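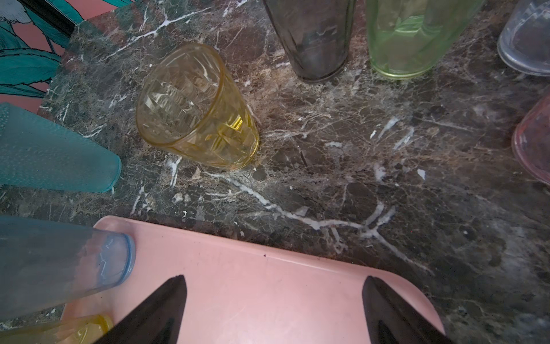 Pulthorpe Table Kit
Two-finger gripper, wrist camera and a tote of things to pick up

Item no. 3733
Usually ships in 5 business days

Any gripper can pick up a wooden block. Blocks were put on this earth to flatter grippers. The Table Kit is for labs and workshops that have run out of blocks to be proud of and would like to find out how their arm copes with a see-through tumbler on its side on dark stone.

The fingers are black, tapered and narrow at the tip, so they can get down beside a glass without shoving its neighbor off the counter. The camera rides on the wrist and looks down past the fingertips. You see what the gripper sees, including the misses.

What's in the box
Boltari two-finger gripper with one pair of tapered fingers
Wrist camera with bracket and 14-inch cable
Tumbler set in mixed colors and textures (faceted, ribbed, dotted, plain)
Pink tray with rounded corners and a low rim
Adapter plate, screws, and a hex key you will lose

Not in the box
The arm. The table. Patience.

About the tumblers
Clear and tinted drinkware is hard on cameras, as the background shows right through it. A faceted amber one over veined marble is a fair test of anybody's software. Start with the dotted teal if you want an easy morning. Leave the smoky gray for when your manager is out.

Fitting
The adapter plate suits most small arms with a standard round flange. If yours was made before the Aryee update, order the Heltis spacer as well (sold separately, sorry). Allow roughly 34 minutes for a first install. The second goes faster, mainly on account of knowing which way up the bracket goes.

Care
Wipe the fingers with a damp cloth. Tray and tumblers can be washed by hand. The camera can't, and we have stopped replacing the ones that were.

From a buyer
"We had a demo that worked beautifully on foam cubes. Then we bought this. The demo now works on tumblers too, but it was a long April."
Lamisi Aidoo

Returns
Unused kits can come back within 14 days. Tumblers dropped by your robot are your robot's responsibility. Replacement tumblers are sold singly, in every color in the set, and we keep plenty in stock.

Page updated 11/22/22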